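Can a robot tidy my bench yet? (moved from General)

plaltham_pete
My shop bench is a disgrace and I have 300 dollars and a free March. Is there anything I can buy or build that will pick stuff up and put it where it goes? Not vacuuming. I have a vacuum. It eats socks and reports success.

gluegunslinger
No.

plaltham_pete
Could you expand on that?

gluegunslinger
No, it can't, and I say this as someone who spent 49 evenings teaching an arm to put a marker in a cup. It now puts the marker near the cup. My wife calls it the Vitale, after an uncle of hers who also helped.

damilola_h
I think that's too gloomy. Small pick-and-place on a table is the one thing cheap arms are getting decent at. Soft ribbed pads on the fingers help a lot with round things, and a camera down at the gripper beats one on the ceiling, in my experience. Pens, tape, a ball, fine. The problem is everything with a cord or a zipper.

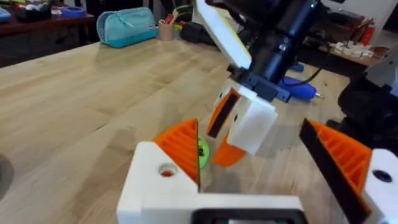

Plaltham Makers — Bench Automation Group
Two arms over one tabletop, and the easy job is the little green ball down by the orange pads. Now look behind the second gripper at the glue gun. Picking that up is one task. Knowing it might be hot, that the nozzle is the wrong end to grab, and that it doesn't live in the cup with the pens is three more. And I'd call that a civilized table. Mine has soup on it.

gluegunslinger
So you agree with me.

damilola_h
I agree the glue gun is hard. I don't agree the ball is nothing. Two years ago I couldn't get a ball.

toolcrib_asabe
Asabe Iyamu here, I run the tool crib at a sheet metal place. We trialed a sorting cell from Jostau last year. It handled 3,231 fasteners before it met a washer stuck to another washer, and then it stood there thinking until lunch. Management loved it. Second shift hung a hat on it.

That said, it never once put a hex key in its own pocket and took it home, so it's ahead of some people.

plaltham_pete
What about the Trendetti thing with the lid? The ad shows it clearing a whole desk.

gluegunslinger
The ad shows a desk with four things on it, all of them beige. Clear your bench down to four beige things and I'll come over and do it for 30 bucks.

toolcrib_asabe
Hard disagree on the four things. Pegboard and outlines first, robot second. If every item has one spot, the machine has a chance. If it's "wherever," you can't teach that to a robot or to my brother-in-law.

plaltham_pete
If I put up pegboard with outlines, wouldn't I just put the stuff away myself?

damilola_h
Some do — about half the crib people I know stopped there and never bought the arm.

plaltham_pete
OK, pricing pegboard. Does anybody know if the quarter-inch holes take the heavier hooks?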